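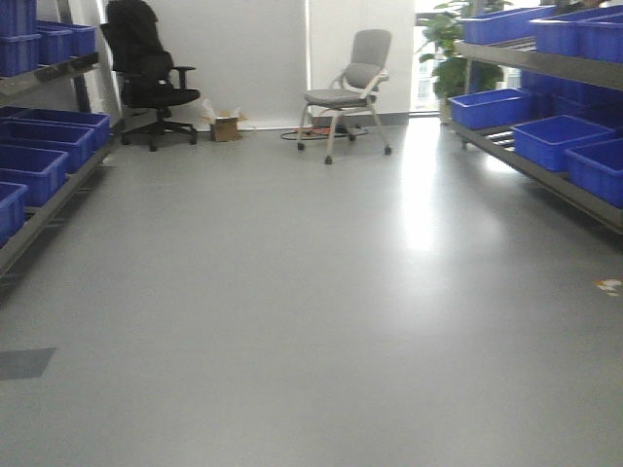
The Rule of the Clear Floor

At Bastero we had a book of rules for the robots, and I was the person who kept it. It had 280 rules when I came. My first job was to make it shorter.

Rule 7 was the oldest one. It said: "Before a robot enters the aisle, a person walks the aisle." I wanted to remove it. The new machines from Prata had good sensors, and they stopped for a shoe or even for a pencil. Why should a person walk first?

I asked the night shift. They did not like my idea, but they could not explain why. The oldest worker only took me to the aisle between the shelves of blue bins, and we walked it together, slowly, from one end to the other.

"What did you see?" she asked me.

"Bins," I said. "Two chairs by the wall. A plant."

"And on the floor?"

I looked again. Near the right side there was a small scrap. By the gray chair lay a black cable, rolled up, and next to it something small and orange. I had passed all of it with my eyes open.

"The robot will see it too," I said.

"Yes. It will stop, and it will wait for us. Then we will come running, and we will be angry, and we will step in front of it without pressing the button. This is how a person was hurt at Merrick."

I had read the report from Merrick. It was three pages long and it spoke only about the machine.

That night I did not remove the rule. I wrote one more line under it: "The person who walks the aisle looks down, and picks up what is there."

In September the book had 8 pages, and a copy went to our other building, in Pluvora. They telephoned to ask if Rule 7 was a mistake. I told them to come at four in the morning and bring comfortable shoes.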